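Open Day at Hirken, or How I Spent My Tuesday Watching a Roll

The invitation said doors at ten, safety shoes not required, lunch provided. Two of those were correct. The doors opened at 10:20, after a man with a lanyard had gone round the building to find the key, and by then the line stretched back to the bus stop and everybody had read everybody else's name tag.

Hirken is on the industrial road out of Utby, between a tire place and a store that sells only garden sheds. From outside it could be a dentist. Inside there is a lobby with a very good coffee machine, a corridor with framed patents, and then a hall that smells of floor paint. They do robot handling for awkward things, which on their website means "deformable and irregular goods" and in the building means food, towels and anything else that won't hold still to be measured.

We were sorted into groups by the color of our stickers. I was green. Green got the gearbox bench first, which was fine if you like gearboxes, and I do up to a point. The point came when our guide passed one around and each of us had to hold it and nod. There followed a talk on wear testing, with a chart whose lower axis was labeled in a font I would put at four points. A woman from a frozen pizza company photographed it anyway.

The number of the day was 99. It was on the banner, on the pens, and on the first slide: 99 percent successful picks. Somebody in the second row asked what was being picked. Wooden blocks, said the presenter, and moved briskly to the next slide. To his credit he came back to it later and gave us the figure for baked goods, which was 68, and said it with a straight face. I trusted him more after that. I also wrote it on the back of the pen packaging, the notepads having run out with the yellow group.

Then a long gap while the demonstration area was readied. I used it to talk to a couple from Navickas, the packaging people, who had driven two hours and wanted to know if the thing could manage a croissant without turning it into crumbs. They had brought their own croissants. Reception had taken them away at the desk — politely, with a receipt.

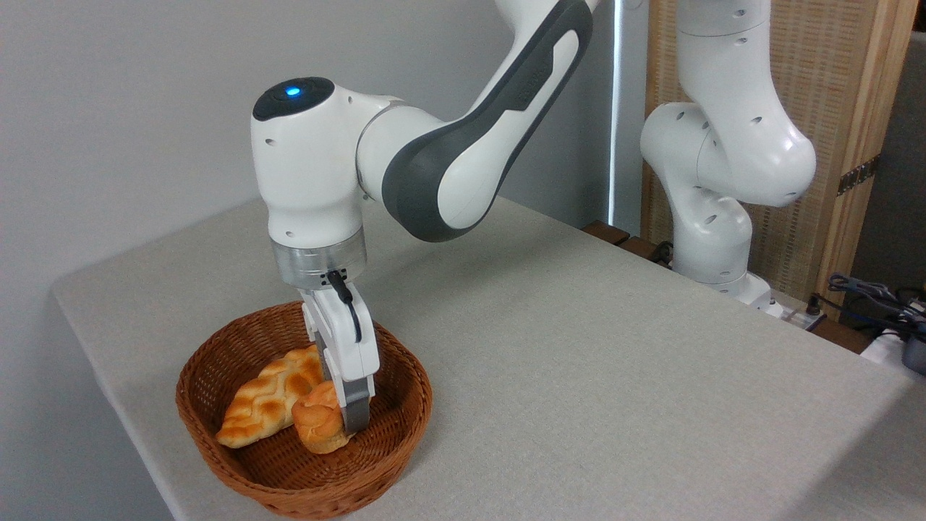
The bread station was what I'd come for, having spent a large part of my working life watching people put rolls into bags at five in the morning. The software is called Trallalix and its job is to decide where to take hold of something that has never been exactly that shape before. A cube has sides and a tin has a rim, but a puffy round roll tucked up against a long braided loaf in a shallow basket gives you very little to work with, and the two gray fingertips have to come down from above and settle for one shoulder of it. I found I was leaning forward. So was the pizza woman. Any of my old colleagues would have had both pieces bagged and been complaining about the radio.

Questions afterward were better than usual. Cleaning came up at once, as it always does when there are bakers in the room, and the answer was that the fingertips come off and the rest gets wiped, with a proper washdown version expected in November. Price came up next and was answered with a brochure. Somebody asked about seeds — sesame, poppy, whatever gets into the joints — and there was a silence I enjoyed very much.

Lunch was sandwiches, put out by hand. The Navickas couple got their croissants back on the way out and ate them in the parking lot. I took the bus, with my pen, and I've asked Hirken to put me down for the washdown version when they show it. They want to know my sticker color.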